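Why Does Soda Fizz?

Twist the cap on a bottle of soda and listen. Psssssht! Then up come the bubbles, hundreds and hundreds of them, racing each other to the top. Where were they all hiding a second ago?

They were hiding in the liquid! Soda is mostly water, with sugar and flavor mixed in. It also has a gas squeezed into it called carbon dioxide. You know this gas already, because you breathe a little of it out every time you breathe. You can't see it or smell it, and when it's dissolved in water you can't see it there either, the same way you can't see sugar once it's stirred into lemonade.

How do you squeeze a gas into a drink?

With cold and with pushing. Gas likes to dissolve in cold water much more than in warm water. So at a soda factory the water gets chilled first, and then carbon dioxide is pumped in hard. The hard push is called pressure. When the cap goes on tight, the pressure stays inside with the drink. Try squeezing a new soda bottle at the store (gently!). It feels as hard as a rock. Now squeeze one that's been opened and half finished. Squishy!

What happens when you open it?

The gas in the little space under the cap rushes out. That's your psssssht. Now nothing is pushing hard on the drink anymore, and all that dissolved carbon dioxide wants out too. It gathers into bubbles, and the bubbles are much lighter than the soda around them, so up they go.

Look closely at a glass of soda and you may spot a thin string of bubbles that keeps starting from the very same place. There's a tiny scratch or a speck of dust there! Bubbles have a hard time getting started all on their own, but a scratch can hold a teeny pocket of air, and that gives them a head start.

So why does shaking make such a mess?

Shaking mixes the gas from the top of the bottle down into the drink as lots of tiny bubbles. Each one is a head start, just like the scratch in the glass. Open the cap and they all grow at once – whoosh – and they shove the soda out ahead of them. If your bottle got bounced around in a backpack, leave it standing in the fridge for a while before you open it.

Try it: dancing raisins

You'll need a tall clear glass, some clear soda or sparkling water, and 5 raisins. Fill the glass most of the way and drop the raisins in. They sink. Now wait! Raisins are wrinkly, and wrinkles are a wonderful place for bubbles to grow. When a raisin has enough bubbles stuck to it, it floats up like a swimmer in a life jacket. At the top the bubbles pop, and down it goes again.

Try it with warm soda and then with cold soda. Which one keeps the raisins dancing longer? Try a blueberry, too, or a bit of uncooked pasta, and draw what you find out. Then pour out the glass, because drinks with experiments in them aren't for drinking.
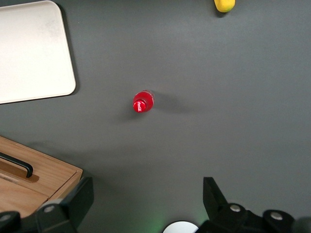

One more word to know: when a soda has lost most of its gas, we say it has gone flat. It still tastes sweet, but the tingle on your tongue is gone.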